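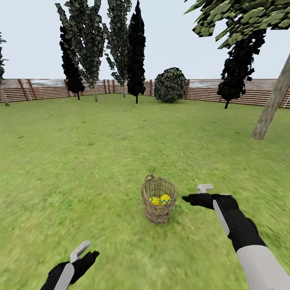 If your two-handed humanoid does fine on a bare tabletop and falls apart the moment you give it a yard, don't retrain yet. Most of what gets sold as "robustness" is a handful of settings people never touched. These are the ones I'd check first, working from the egg-and-basket job in the lawn world. I trust about half of what the Plescombe manual says, so these are things I have tried.

**Turn off color as a cue, once.** Yellow eggs on green grass are a gift to any detector. Swap in green eggs for a single run and see what's left. My score went through the floor. If yours does too, you have a yellow finder, and no planner is going to save it.

**Don't trust the depth through wicker.** An open weave gives you returns from the strands and returns from the grass behind, and the default filter averages the two into a wall that doesn't exist. Take the nearest return, then fit a plain cylinder to it. Ugly, but it works. Leave the handle out of the fit and give it its own collision shape, or the planner will happily route a wrist through it.

**Park the idle hand on purpose.** Gachanja, the planner I use, lets the other arm drift wherever its cost is lowest, and that is often right where you need to see. Give it a fixed rest pose low and to the side.

**Log the seed.** Every time. I lost most of November to a failure I couldn't bring back.

**Be rude about success checks.** The stock check only asks whether the egg is above the rim. An egg balanced on a knuckle passes. Ask for the height, both fingers in contact, and a hold of 41 frames.

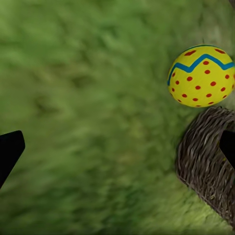 *Prendwood, 14th January*

More on the close-up view, after a long argument with Kipchumba Makokha about whether it's worth the compute.

He says yes. I say sometimes. With the fingers wide open and the egg off toward the upper right, the near view gives you plenty of egg and only part of the basket, so a planner running on that view alone will treat the missing side as free space. Keep the wide view's basket estimate alive and let the near view correct it. Don't let it start over.

**Check finger against basket before finger against egg.** The Sondel collision checker tests pairs in the order you list them and quits at its time limit. Put the basket pair first. I had it at the bottom for weeks and blamed the arm.

**Use the pattern for roll, carefully.** The zigzag band and the red dots are handy for working out how an egg is turned. Then you try a plain egg and the estimate spins. Cap how much weight the pattern gets, or skip roll altogether. You rarely need it for an egg.

**Blur is not free variety.** Awuor Mwakyusa swears by smeary ground textures as training noise. I ran 200 trials with soft grass and 200 with sharp and couldn't tell them apart. She thinks my test was too easy. Could be. Neither tells you what real turf does to a depth sensor, so I wouldn't quote any of it at people with real turf.

Settings I'm running now, for whoever wants them:

- nearest-return depth, cylinder fit, handle separate
- rest pose fixed for the idle arm
- basket pair first in the checker
- pattern weight capped, roll ignored under the cap
- seed 1574 for anything I plan to compare

Still open: letting go of an egg when there's another one touching it. The planner treats the neighbor as furniture and the physics doesn't. If you have a fix that survives more than one seed, send me the log with it.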